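Sornance Hand-Held Gripper Project
Progress report to the Tivcombe Fund
Mar 18, 2023

Thank you, as always, for giving us the room to do this properly. When we last wrote we were still arguing over which table to use, and it is a pleasure to be able to send you something with a bit more meat on it. This report covers where the money has gone since the grant began, what we have learned about the equipment, and what we would like to buy before the end of May. We have tried to keep it short and have probably failed.

Where things stand

The recording station in our Penry building is set up and in regular use. You will remember that the original plan called for two stations side by side. We held off on the second one, partly to save money and partly to find out what we would want to do differently, and we are very glad we did. The first station has been a patient teacher. We changed the height of the table, then changed it back, and we went through more than one idea for the work surface before we settled on the plain white sheet, which is easy to wipe down and easy to replace.

The small-parts tasks are the ones we have spent most of our time on this quarter. These are the sorting and placing jobs with compartment boxes that we described in the proposal, done with a gripper in each hand. We have 1468 recordings saved so far against a goal of 2000 for the year, so we are comfortably ahead of where we hoped to be in March. Some of those will be thrown out when we go through them (we always lose a few to a dropped part or a cable in the way), but we don't expect it to change the picture very much.

Spending so far

We have spent 70 percent of the equipment line. Most of it went where the budget said it would: the grippers themselves, the rails and stands, the computer that stores the recordings, and the cabling. The cabling cost more than we planned. We had priced the shortest runs that would reach, and short runs tug at your wrist when you reach across the table, so we bought longer ones and kept the short ones as spares.

Organizer boxes, on the other hand, are wonderfully cheap. We bought several kinds and would suggest that anyone planning a similar project do the same, as a clear box and a solid-colored box are quite different things to work with.

We underspent on furniture and would like to carry that small amount over to the items listed further down, if you are agreeable.

What wears out

We budgeted for the grippers as though they were a single purchase, and that was a mistake on our part. The bodies and the mounting plates are holding up very nicely. The pads on the fingers are another matter. They are the part that does all the touching, and they should have been in the budget from the first day as a supply, like printer paper. For the second half of the grant we would like to have a line for them, and a simple rule for when a pad gets changed, so that it doesn't depend on who happens to be at the table that afternoon.

We have also been slow about spares in general. There is a drawer for them now, with a list taped inside it. The list is up to date as of this week, and we mean to keep it that way.

The small-parts station at Penry

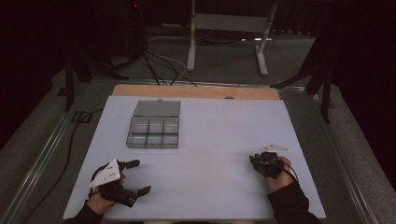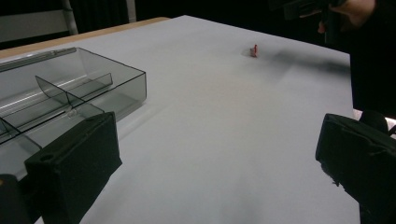
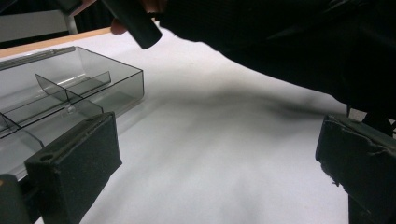
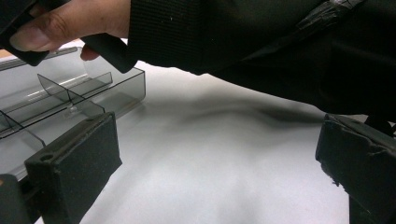
A clear compartment box on the white work surface, with hand-held grippers in use. The frayed edge on the right-hand finger pad can be seen in the third and fourth views.

What we would like to buy by the end of May

First, replacement finger pads, enough to carry both stations through the year. We have been looking at two materials, the foam type and a firmer rubber from Etar, and would like to buy a modest quantity of each and try them for a few weeks before placing the larger order. The foam is kinder to small parts and we are fond of it, but we should give the other a fair chance.

Second, the second station. We would copy the first one nearly piece for piece, with the same rails, the same stands and the same white surface. The changes are small ones: longer cables from the start, and a proper run for them along the floor.

Third, one complete spare gripper. At the moment, if one goes down we stop work until it is fixed, and a spare would pay for itself the first time that happened.

Taken together these would bring us to 88 percent of the equipment line. We would like to leave the rest alone for now and talk it over with you in the summer, when we will know a good deal more about how the second station is settling in.

A question for you

The grant letter asks us to get approval before moving money between lines, and we aren't sure whether the finger pads belong under equipment or supplies. We have put them under equipment for now. If you would prefer them the other way, please let us know and we will redo the table before the next payment request goes in.

You are also very welcome to come and visit. The station is in use most afternoons, and it is much easier to explain the cables in person.

With warm thanks,
The Sornance project team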